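Skirnstead Table Top, White Matte

The Skirnstead is our most asked table top for workshops, sewing rooms and small offices. We make it in one size, 1000 mm deep and 19 mm thick, and the length you choose when you order. The surface is matte, so the lamp does not shine back in your eyes when you work in the evening.

The edges are closed on all four sides and lightly rounded. Legs are not included. Most of our customers take the Castov frame, which fits with the holes already made on the under side.

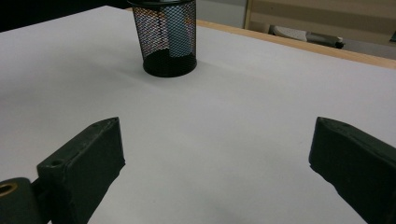
For cleaning, please use a soft cloth and a little dish soap. Do not use powder or steel wool - they leave marks which can not be removed. Hot pots need a mat under them.

The top comes packed flat in a strong carton. Two persons should carry it up the stairs. If a corner is damaged in transport, write to Roxana Castaño in our service office before you mount the legs, and she will arrange a new one.

Guarantee: 2 years
Article number: 885
Delivery: from stock, longer in August
Also fits: Castov frame, Sitmont drawer unit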